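# Keeping the two-arm cell running at Viltden

Haruna Noguchi keeps her notes on the sorting cell in a paper notebook. The cell is a white table with an arm at each side and a set of plastic totes between them, and she has looked after it since November.

"People ask about the software," she said when we talked at the Viltden workshop. "Most of my day is screws and cables."

Setting up starts with the totes. Noguchi puts them down before she powers anything, blue on the left, red in the middle, and the white one over to the right. She runs both grippers open and closed with nothing in them and listens. After that she loads the red tote with black bottles and lets the left arm make a slow pick.
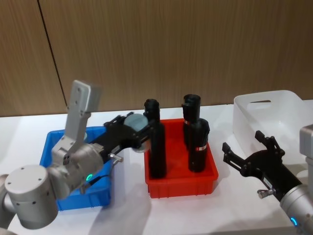
*Left gripper closed, right gripper open, during a setup run at Viltden.*

The slow pick shows her whether the fingers meet the part squarely. If one touches early, the part leans, and she goes back to the finger screws. There are 2 on each finger, and she tightens them by hand with a short driver. She tried a power driver once and stripped a thread.

"That cost me an afternoon," she said. "I had to wait for Altudholm to send the insert."

The grippers get wiped with a dry cloth at the start of every shift. She doesn't use solvent on the fingertips. An earlier set went shiny after a few weeks of it and began to drop smooth caps.

She also checks where each arm stops over the red tote when both are working there. The two programs share that space, and a tote that has slid a little will put one gripper too near the other. Noguchi marks the corners with pencil and redraws the marks when they wear off.

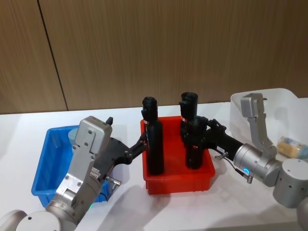 Kumiko Kudo thinks pencil marks are a poor answer and said so more than once while we were there. She would bolt a fence to the table and be done with it. Noguchi has heard this before. A fence would have to come off each time the tote size changes, she said, and she changes it often.

The cables take more of her time than the arms do. Each gripper has its own lead, and it has to have enough slack for the wrist to turn fully without hanging low enough to catch a bottle. She turns the wrist to both ends of its travel with the program paused and watches the loop.

"If it goes tight, you'll lose the plug before you lose the cable," she said. "The plug is cheap. Finding out it's the plug is what takes the time."
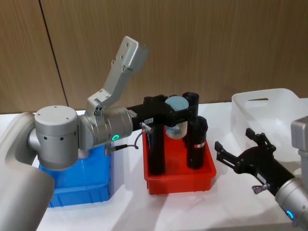 Her log has 242 entries so far. A good share of them are connectors, and she has started writing down which arm, which plug and the time of day. Two faults last month came at 4 in the afternoon, both on the left arm. She reseated the plug, and it hasn't come back yet -- she is leaving the entry open anyway.

Brackets are next on the list. The ones on top of the wrists work loose slowly, and she puts a wrench on them at the end of the week. A dab of paint across each screw head tells her if it has turned.
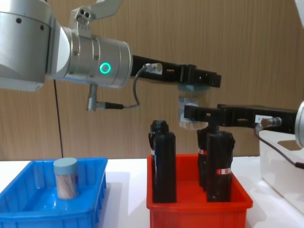
For bigger jobs she calls Pascal Fröhlich, who did the original install. He replaced a wrist joint in the spring. Noguchi held the arm while he drew the bolts, and then the two of them taught every position on that side again. It took longer than the swap did.

I asked what she would change if she had the money. She wanted a second pair of grippers, already adjusted, in a drawer.

"Then I could swap one and fix the other at my bench," she said. "Now I fix it leaning over the table."

She had a finger screw to look at before the next run, so we stopped there.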